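Bench and Floor Care > Fine dust
Thread: Plaster dust on bench mats, sweep or wipe?

kilnshelf
Posted 12/26/19
Location: Sorkasau
I cast small plaster molds on a bench and trim them dry. The trimmings are a mix of chips and flour-fine dust. The chips are easy. The fines go into the mat texture and come back up every time I set something down. Relative humidity in the room is 40 percent in winter. I currently use a soft brush and a plastic pan, then a damp sponge. The sponge leaves a white haze when it dries. Looking for a better order of operations. Vacuum is a shop type with the stock paper filter.

bevel_up
Stop using the vacuum with that filter. Stock paper passes a lot of the fines and the exhaust puts them back in the air at head height. Either fit a fine-dust bag plus a HEPA cartridge or leave it off.

The haze is plaster that dissolved or stayed suspended in the sponge water. One sponge and one bucket will always leave it. Use two buckets, rinse in the first, load from the second.

graywater9
Two buckets works. I would skip the brush completely. Any dry brushing of plaster puts dust in the air, and soft bristles are worse than stiff ones for flicking. Mist, wait, scrape, wipe.

kilnshelf
If I mist first the chips turn to paste and fill the texture. Tried it with a pump sprayer, fine setting. Took longer to clean than the dry method.

tolerance_stack
You are both describing half the job. Chips and fines need different tools, so separate them.

1. Pick up the chips dry. Short pull strokes toward you, brush kept in contact with the mat at the end of the stroke. The flick at the end is what throws dust.
2. Empty the pan into a lined bin, with the pan held down inside the bag.
3. Damp microfiber on the fines, folded, one pass per face.
4. Clean water pass.

The pan matters more than the brush. What you want is a straight front lip that sits flat under light pressure. A bowed lip leaves a line of dust at each stop and you end up chasing it backward across the bench.
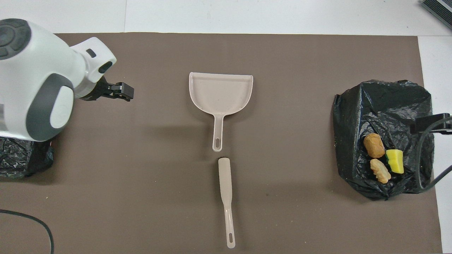 Beige plastic dustpan on the brown-gray mat.

Check the lip on a sheet of glass. If you can slide a strip of paper under the middle, warm the lip in hot tap water, press it flat on the glass and let it cool under a weight. If that fails, dress it with 200 grit on a flat block and finish with 1000. Finish by wiping the inside of the pan with a cloth and a little dish soap, left to dry without rinsing. It cuts static for a while.

graywater9
I don't agree with step 1. Slower dust is still dust. If he is going to sweep dry he needs a respirator on, and he did not mention one.

tolerance_stack
Agreed on the respirator. I assumed it. The sweep is still the right first step because of the paste problem he described two posts up.

bevel_up
The soap film does work, but it also picks up dust if you leave it too heavy. Thin coat. I get the same result from raising the room humidity a bit before cleanup, and I don't have to redo it.

Flullska_Ware
On pans: I have the Illa with the rubber lip and the Gaete, all hard plastic. The rubber follows an uneven surface well but it grabs on a matte mat and chatters. On painted or sealed surfaces I use the Illa, on mats the Gaete. The Gaete lip came slightly bowed and I trued it on 300 grit because that was what I had. No difference in use that I can see from a finer finish.

tolerance_stack
300 is fine. The 1000 is only so the lip doesn't scratch a softer surface.

kilnshelf
Checked my pan on glass. Paper goes under for most of the width — that explains the line I keep getting. Will flatten it and switch to two buckets. P100 half mask is on order, I had been using a disposable.

graywater9
Change the clean bucket when you can't see the bottom. Let the dirty one settle overnight, pour off the top, and put the sludge in the trash. Do not put it down the sink. It will set in the trap.

kilnshelf
Does it set if it has already been cast once?

graywater9
Trimmings from a cured cast won't set again like fresh mix, but they pack down hard in a trap and the end result is the same. Anything left over from mixing will set.

bevel_up
A settling jug under the bench is enough for small molds. Skip the trap inserts.

kilnshelf
Lip is flat now after the hot water, no sanding needed. Residue line is mostly gone. Still some haze near the back edge of the mat.

tolerance_stack
Second clean water pass there. Wring the cloth harder.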